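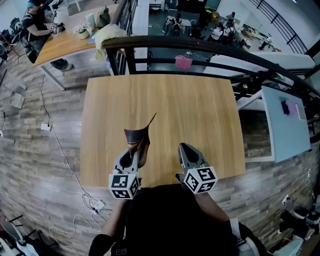 **Figura 3.** Pinza manual de dos dedos sobre la mesa de trabajo, con un cubo de marcadores en la base de cada dedo.

## 7. Pérdida de seguimiento de los marcadores durante la captura

Esta sección se aplica a las pinzas manuales Nonora conectadas al software de registro Prematix. Describe el procedimiento que debe seguir el operador cuando el sistema interrumpe una sesión con el código 177 (pose de marcador no válida).

### 7.1 Descripción del fallo

El código 177 aparece cuando el software deja de resolver la posición de uno o de ambos cubos durante más de 300 milisegundos. La grabación se detiene y el episodio queda señalado como incompleto. Las causas registradas con mayor frecuencia son las siguientes:

- suciedad o rayaduras en las caras impresas;
- cubo desplazado respecto a la base del dedo;
- reflejos intensos sobre la superficie de trabajo;
- ocultación del cubo por la mano o la manga del operador.

> **PRECAUCIÓN:** No reanude la grabación sin haber completado la comprobación mecánica. Un cubo mal fijado puede desprenderse durante el cierre y quedar atrapado entre los dedos.

### 7.2 Procedimiento de recuperación

1. Suelte el accionamiento y deje que los dedos se abran por completo.
2. En Prematix, seleccione **Sesión > Detener** y espere a que el indicador de estado pase a gris.
3. Apoye la pinza en una superficie estable, alejada del borde de la mesa.
4. Sujete cada cubo entre el índice y el pulgar y compruebe que no presenta holgura. Si se mueve, apriete el tornillo inferior con la llave suministrada, sin superar un cuarto de vuelta.
5. Limpie las caras impresas con un paño seco de microfibra. No utilice alcohol ni disolventes.
6. Revise las puntas de los dedos. Sustituya toda punta flexible que presente grietas o se haya separado de su soporte.
7. Ejecute **Herramientas > Verificar marcadores**. Abra y cierre la pinza 2 veces, despacio, con los cubos orientados hacia la cámara.
8. Si ambos marcadores se muestran en verde, descarte el episodio incompleto e inicie uno nuevo.

**Nota:** los episodios marcados con el código 177 no deben editarse ni unirse a otros – el registro temporal de la apertura no es recuperable.

### 7.3 Seguridad en puestos elevados

En las instalaciones con altillo o entreplanta, como la sala de Raddale, se observarán además estas normas:

- No extienda la pinza por encima de la barandilla, ni siquiera para mejorar la iluminación.
- Mantenga los cables fuera de la zona en la que se desplaza el operador.
- Ante la caída de cualquier pieza al nivel inferior, interrumpa la sesión y avise al personal de esa planta antes de recogerla.

### 7.4 Fallo persistente

Si el código reaparece tras 3 verificaciones consecutivas, retire la pinza del servicio, colóquele la etiqueta roja y remítala al taller de Ormsby junto con el archivo de diagnóstico. El operador no está autorizado a desmontar la base de los dedos.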